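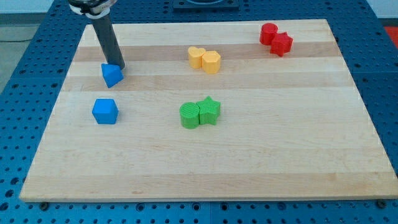
How often should you oil a cutting board? I do mine when the wood starts to look dull and feel rough, and in my kitchen that works out to every couple of months.

I got the habit from Verna Nakamura, who taught the evening woodworking class I took in Nastaddale. She kept a jar of mineral oil next to the sink and never measured it. Pour some on, rub it in with an old T-shirt, stand the board on edge overnight, wipe off what's left in the morning. Food-grade mineral oil from the drugstore is fine. I tried the board cream they sell at Mercado and it smelled nicer, but I couldn't see any difference after a week of chopping onions.

Olive oil is what my mother used, and it does go rancid. I had a bread board that smelled like old crayons for most of a summer before I figured out why. Salt and half a lemon helped a little. Sanding helped more. I start at 80 grit if there are deep knife marks and work up from there, then wet the surface, let it dry and sand lightly once more to knock down the fuzz.

Glued-up boards need the same care as solid ones, plus some attention to water. Don't soak them and don't put them in the dishwasher. Mine went through a full cycle in July when we had people staying, and a seam opened up at one end. Dwayne Doucet reglued it for me — he has more than 12 clamps and I have 2 — and it has held since.

I also wash both sides now, even if I only used one. Verna said a board that gets wet on one face will cup, and my old one rocks on the counter enough to prove her right. I still use it for bread.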